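Vinyl rip runs fast compared to the CD, which one is correct?

Asked in Digitizing and Playback

I have the Hornmont debut album on both LP (Lestix pressing) and CD. Side A of my LP transfer comes out 11 seconds shorter than the same songs on the CD. The pitch is slightly high too. Turntable is a belt drive Yeon, recorded into Citora at 24 bit. Is the CD a different master, or is my deck off? I would like to fix the files without recording everything again.

Answer 1 (accepted)

Check the deck first. Play a test record with a 3150 Hz tone, record one minute, and look at the peak in a spectrum view. A reading above 3150 means the platter is turning fast by the same ratio.

If you have no test record, use one song. Measure from the first drum hit to the last on both versions, in samples, at the same sample rate. Do not use the track lengths printed on the sleeve or shown by the CD player, as they include the gaps. My own copy of track 2 measured 274 seconds on CD and 274 on LP, so I doubt the masters differ in speed.

To correct the files, use a plain resample (speed and pitch together). Do not use time stretch, which leaves the pitch wrong and adds artifacts. The factor is LP length divided by CD length. Apply it to the whole side before you split tracks.

Answer 2

Probably the belt. Mine did this too. Clean the pulley and try again.

Answer 3

The first answer is right about resampling, but measure more than one song. Belt decks drift as they warm up, so the error at the start of a side may not match the error at the end. I let mine spin for 400 seconds before recording. Also look for a trim screw under the platter or on the motor. Turn it a little at a time and measure again after each change. If the first and last songs give different ratios 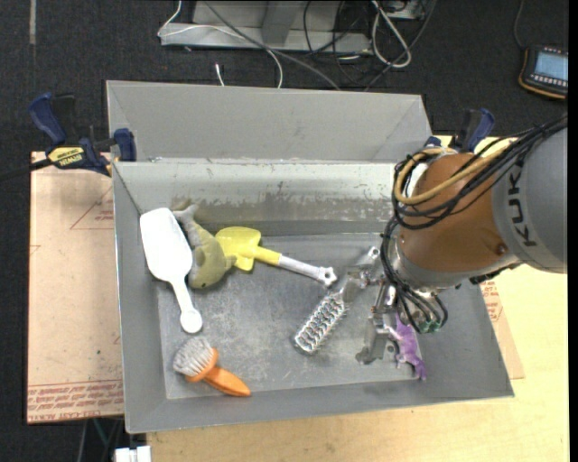
then one factor will not fix the side, and you are better off recording it again once the speed is stable.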